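Speaker notes: "Grasping things that squish"
Nyokabi Magesa
Apr 3, 2023

Okay, start without the title slide. Say hi, thank the hosts, ask if the back row can hear me.

Opening bit: I spent most of December watching a robot pick things up and put them down again, and I had a great time. (Pause. If they laugh, good. If not, keep moving!)

So the question we had in the Manole project was pretty small. When you teach a policy to grasp from demonstrations, and all your demonstrations use hard objects, what happens when you hand it something soft? We had a hunch it would squeeze too much. It didn't, at least not the way I thought. It squeezed fine and then let the thing swing, and the policy lost track of which way was up.

Explain the setup, fast. Two sets of demos, 400 with rigid objects and 400 with soft ones. Same arm, same two fingers, same wrist camera, same people driving. We trained one policy on each set and one on a half-and-half mix of the same total size. That last part matters, someone always asks if the mix just had more data. Nope! Same amount.

Falau is our name for the labeling step. You take each demo, find the moment the fingers close, and tag how the object is sitting in the grip right then: upright, sideways, upside down. It's boring work and I did a lot of it myself. (Tell the story about Ollodum crashing and eating a whole afternoon of my tags. Keep it short this time.)

Slide with the wrist view. Let it sit for a second before talking. 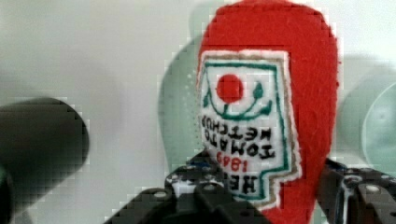
The rigid-only policy did its worst on flipped objects, and I think I get why. With a hard bottle, the pose at the moment of grasp is pretty much the pose you keep. Plush bulges between the fingers, so the outline you see from the wrist changes shape and the policy reads that as the object having turned. The mixed policy handled this a lot better after we added the Falau tags as an extra thing to predict during training.

How much better: out of 42 flipped trials, rigid-only missed the final orientation on 10 more than the mixed one did. Don't oversell it. One lab, one arm, one kind of gripper.

If there's time, mention Atel, where we try the same thing with no tags at all. Too early for numbers, so don't let anyone talk me into giving one.

Questions. Repeat each one into the mic, I always forget!

Contact: Nyokabi Magesa, Manole project | © 2023 | Back to top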